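Prevo Building: Changes to Shared Workspaces

Jun 7, 2021

The furniture review for the Prevo building has closed, and the first changes will take effect this month on the second and third floors.

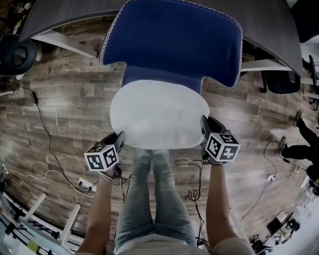
One reader wrote to ask whether staff who work mostly from home would lose their assigned desks altogether. They will not, unless they choose to. An employee who is on site two days a week or more may keep an assigned desk. Those who come in less often will be asked to reserve a place through the front office.

The review drew 301 responses from a staff survey sent to all three Brosis sites. Of these, 188 asked for better seating, and 56 asked for quieter areas near the east windows. Comments on lighting and storage have been passed to the facilities office and will be answered separately.

Seating will be replaced in stages. An order for 175 chairs has been placed with Favari, with delivery to the Prevo loading dock. Departments on the second floor will be served first. The Huamán annex will follow in November, once the carpet work there is complete. Chairs bought by individual departments within the last three years will stay in use.

Employees who already have a chair, cushion or footrest provided for a medical reason should keep it. No new form is required. Anyone who needs a different arrangement may request an assessment from the health and safety office, which schedules visits on weekday mornings.

Personal items should be labeled with a name and extension before the move. Unlabeled items will be held in the ground floor storeroom for 30 days. Supervisors have been sent the floor plan and are asked to return corrections to the facilities office before furniture is moved on their floor.

You are receiving this newsletter because you are subscribed to Brosis staff updates. Manage preferences | Unsubscribe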